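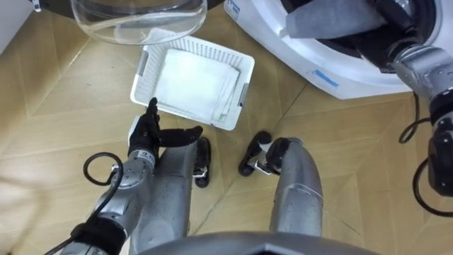
About Fundby

Fundby is a residential training school for adults who wish to work in domestic service, housekeeping and home care. The school was opened by Krystyna Mazurek in two rented rooms and has grown to occupy the whole of the former Astis boarding house, with its own kitchens, laundry, teaching rooms and study bedrooms.

Our purpose

The school prepares its students for steady, properly paid employment. Many come to us after years spent raising a family or caring for a relative, and some are learning English at the same time. No earlier qualifications are required. Applicants are asked to attend an interview and to spend a morning in the school before a place is offered.

Courses

The full Certificate in Household Management lasts 17 weeks and includes two placements with local employers. Shorter courses, each of five weeks, are offered in linen and fabric care, plain cooking, and support for older people at home. Teaching takes place in small groups, and every student is given a personal tutor, whom they meet once a week throughout the course.

Staff

The Principal is Antonina Vasylenko, who joined the school as a cookery tutor. Severyn Lytvynenko is Head of Studies and is responsible for the timetable and assessment. Placements are arranged by Ilze Stankevičius, to whom employers should write in the first instance. Oleksandra Chornovol looks after admissions and student welfare.

Fees and support

Fees are payable in three instalments. The Jiro Fund, set up by a former student, offers grants towards board and travel for those on low incomes. Grant forms are sent out with the offer of a place and should be returned to the admissions office by the end of October.

Visiting the school

The next open afternoon will be held on 23rd November. Visitors may tour the teaching rooms, meet tutors and speak to current students. Those who need step-free access are asked to use the garden entrance, where a member of staff will meet them.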